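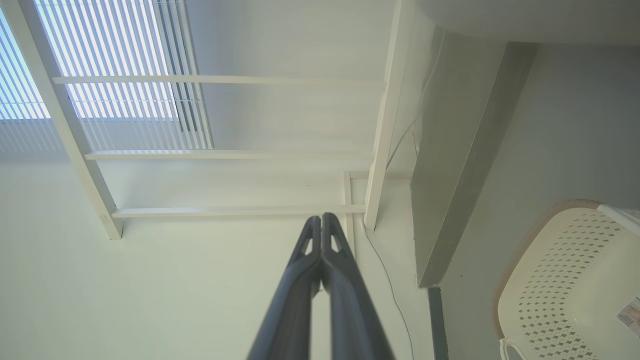
The first thing I learned about teaching a robot to do laundry is that your wrist gets tired. I'd been in the Lutus lab in Roltport for maybe half an hour, steering a gripper toward a sock, and I already wanted a break and a sandwich.

I had come to see a method the team calls Uvetti, and I'll admit I only half understood the paper when I read it on the train. The question behind it is pretty simple, though. When a robot watches the world through a camera on its own wrist, how much of what it sees does it need to care about?

Think about how you pick up a shirt. You look at the shirt. A wrist camera doesn't get to do that the whole time – tip the hand up and it's looking at the ceiling, turn it and it's got a nice view of the wall. Most of a chore is spent on the way to somewhere else, and the robot has to decide what to do next the entire time, with whatever happens to be in view.

The usual fix is to give it another camera, up high, looking down on everything. Lloyd, the lab's older system, worked that way, and it worked well until you moved the furniture. Or the camera. Or, on one famous afternoon, opened a curtain.

Uvetti keeps only the wrist view and adds a kind of short memory. The robot holds on to the last 19 moments it judged useful and lets the rest go. So if the sock was in view and then the hand swings away, the sock is still in there somewhere, along with a rough sense of which way the hand has turned. I asked if that was like me walking into the kitchen and trying to remember why. I got a polite laugh and a long answer with a lot of math in it.

The training set is over 2000 short demonstrations, all done by people moving the gripper through little household jobs. Then came the test, in rooms the system hadn't been trained in: 554 tries at picking up a piece of clothing and dropping it in a basket. The new method beat the same setup with no memory by a wide margin, and most of the gain came in the tries where the hand had to turn away from the clothes partway through. When everything stayed in view, the two were close to even. I liked that the paper says so right up front.

It still has its troubles. Dark clothes in a dark corner are hard. So is anything that gets moved while the robot is looking elsewhere, because the memory insists the sock is where it used to be. I watched it reach for a bare patch of floor 2 times in a row, very gently, with great confidence. I've done the same with my glasses.

The team plans to try towels in August, and bedsheets after that if the towels go well. I was invited back for the sheets. I said yes, as long as somebody else does the steering.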